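Local History and Biography, Unit 4
Reading a Short Life: How Biographical Entries Are Made
Course handout, revised January 7, 2023

In Unit 3 we worked with parish registers and land papers. In this unit we use the same papers for a different purpose: to write, and also to check, the short biographical entry. By this I mean the kind of text you find in a county dictionary or in a regional encyclopedia. It has normally between 100 and 700 words, and it tells a whole life.

Please read sections 1 to 3 before the class. Section 4 we will do together.

1. The usual order

Almost all short entries follow one order. First comes the name and the occupation, then the birth and the parents, then schooling, the career, marriage and children, and at the end the death and the burial place. The order is old and it is practical, because a reader who looks for one fact knows where to find it.

But the order has an effect on the content. The parents get one sentence, and in this sentence the father has an occupation and the mother has only a maiden name. When you read "son of a miller of Prellby," ask what the family lived from in reality. In the Prellby tax lists many men called millers held also a small farm, and a few of them did not own any mill. They worked in the mill of another man.

2. Where the childhood comes from

The childhood is the weakest part of most entries. For a judge or a member of an assembly we have minutes, letters and newspapers from the adult years. For the first fifteen years we often have a baptism record and nothing more. The writer of the entry must fill the space, and he takes the material from three kinds of source:

a) The funeral address. It was written in some hurry by a person who wished to praise.
b) The memories of the subject, told late in life. The poor childhood is frequent here, and also the candle and the borrowed book.
c) The family history, printed privately by grandchildren.

None of these is worthless. A funeral address from Dretitz may be the only place where a school is named. Still, you should write in your notes which kind of source stands behind each sentence. If you can not find any, write "no source" and continue.

Pay attention to the phrase "largely self-taught." I have met it many times in the entries for this district, and in the Velley school accounts I could find payments for several of the same persons. They had perhaps two or three winters of school. To contemporaries this was so little that it did not count.

3. The father in the story

Fathers appear in short lives in a few fixed roles. There is the father who dies early, so that the son must work. There is the strict father, and the father who loses the farm. Later, a reader can not easily say if the father was truly like this or if the story needed him so. Compare always with the probate file. A father who "left his family in want" has sometimes left an inventory of two pages.
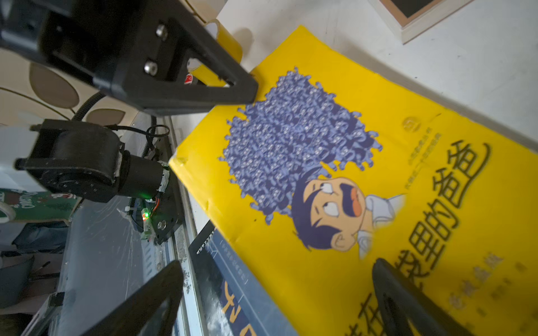

Cover of a Chinese book with a cartoon boy; the last characters of the legible part of the title, 爸爸, mean "dad."

Mothers are more difficult to follow. Look for them as witnesses at baptisms, as buyers at estate sales, and in the account books of shops. In the Gilbert store ledger the widows have their own pages — before the husband's death the same woman is hidden under his name.

4. Exercise for the class

You will receive a copy of one entry from the old Dretitz county dictionary. It is 110 words long. Work in pairs.

Underline every statement that could be checked in a public record. Put a wavy line under every statement which gives an opinion or a motive ("forced to," "eager for," "against the wish of"). Then write for each underlined statement the record where you would look first. The list of record groups is on the last page of the Unit 2 handout.

After this, write a new version in 70 words. Keep the order from section 1 or change it, as you like, but be ready to tell the class what you left out. Most students remove first the wife's family. Think about it before you do the same.

5. For the written paper

The paper is due in April. Choose one person from the Velley or Prellby lists who has no entry in any printed work. Persons from Gilbert are also possible, but the registers there have a gap and you must speak with me before. Give your sources in notes at the foot of the page — not in brackets in the text, please.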